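Voditz Campaign Files Motion to Move Ballot Access Hearing

VODITZ, July. The Kikuchi for Senate campaign has filed a motion asking the county court to assign a different judge to its ballot access case. The motion runs to 19 pages and cites two written orders issued in the same matter.

The case concerns 43 petition signatures rejected by the county clerk. The campaign holds that the signers were registered at the time of signing and that their address changes were processed afterward. Without those signatures, the petition falls 16 short of the state minimum.

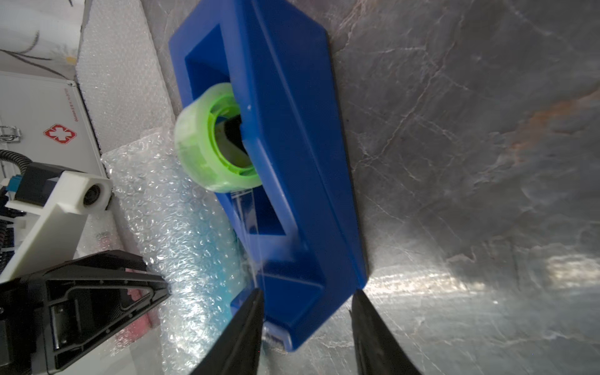

Opposing counsel for the Inel campaign replied in a filing on Tuesday that the motion repeats arguments the court has already heard, and that disagreement with a ruling is no ground for reassignment. The Inel filing asks that the present schedule be kept.

Under local court rules, a motion for reassignment is decided by the presiding judge on written submissions. No oral argument is scheduled. If the motion is denied, the hearing on the signatures will proceed at 9 a.m. in the county courthouse.

Copies of the motion and its exhibits are available from the campaign's press office on request.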